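Gustden Anglers Club
Minutes of the monthly meeting, Tue 4 February

Present: Orathai Onsri (chair), Rasa Laur, Josphat Rugemalira, Jirayu Paisan (minutes)
Apologies: Duangjai Wongsuwan

1. Previous minutes
Approved with one correction. The walleye limit quoted under item 4 should have read 2 fish per angler.

2. Saithong Lake dock
Josphat has spoken to the marina. The club can keep the two slips on the north side for another season at $225 each. The marina wants the money before the ice goes out. Agreed to pay. Rasa asked if the broken cleat on the outer slip will be fixed. Josphat to ask again in writing.
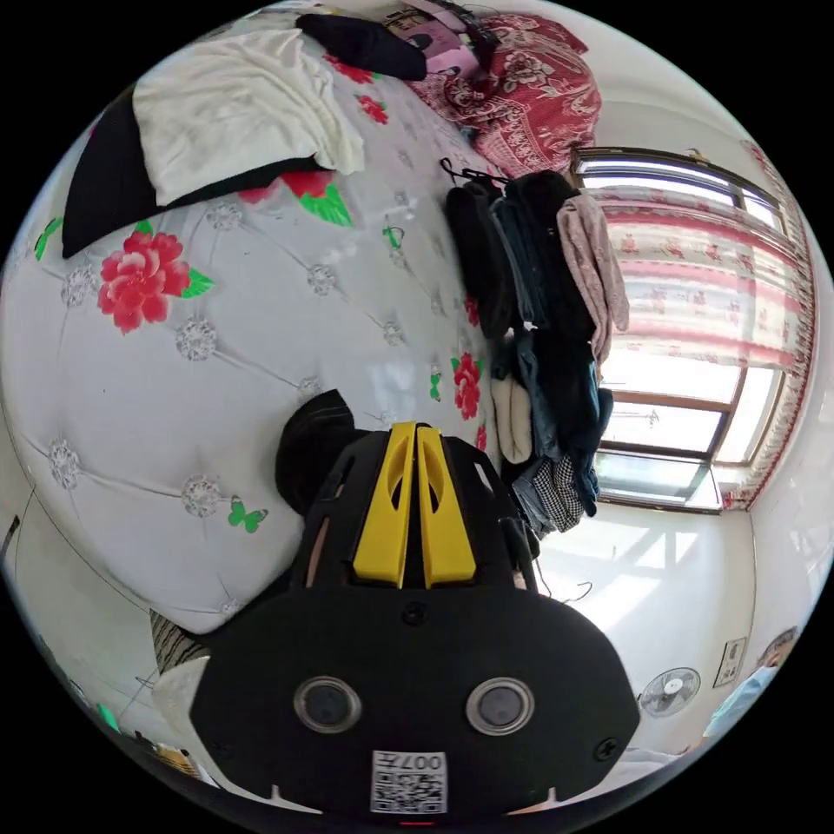
3. Spring charter
The Toklow boat holds 10 anglers plus crew. Duangjai sent a note that the captain will hold a Saturday in April for a deposit of $200, which comes off the final bill. If wind cancels the trip, the deposit moves to a later date and is not refunded. Jirayu thought this should be printed on the sign-up sheet. Agreed.

Rods and bait are included. Licenses are not. Members fishing without their own license will not be let on board, and this applies to guests as well.

Lunch was discussed. Members to bring their own.

4. Tackle swap
Orathai has booked the back room at the Futard Grange hall. Doors open at 9 a.m. for sellers and an hour later for buyers. Tables are free to members. Reels must be tagged with a name and price. No live bait in the hall this year.

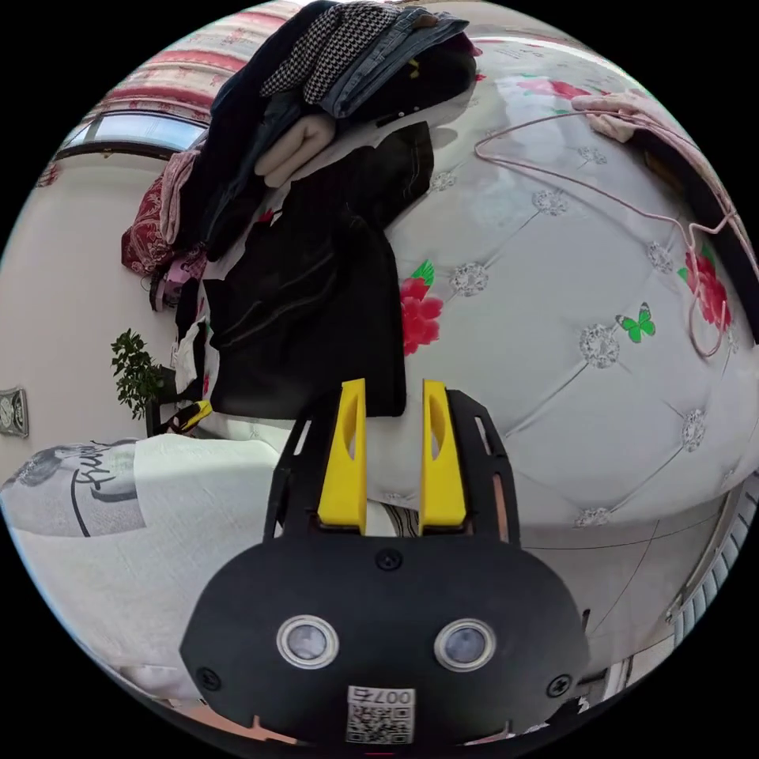

Rasa will run the fly-tying table if somebody else can lend a second vise. Josphat has one and will bring it.

5. Youth day
No date yet. The hatchery has not answered. Carried over.

6. Other business
Jirayu reported that the newsletter went to almost 200 addresses, and a number bounced back. Members who have changed their email should tell him.

Orathai asked that whoever borrowed the club's long-handled net return it to the shed.

Meeting closed at 8:40 p.m. Next meeting same place, first Tuesday of the month. Rasa to bring coffee.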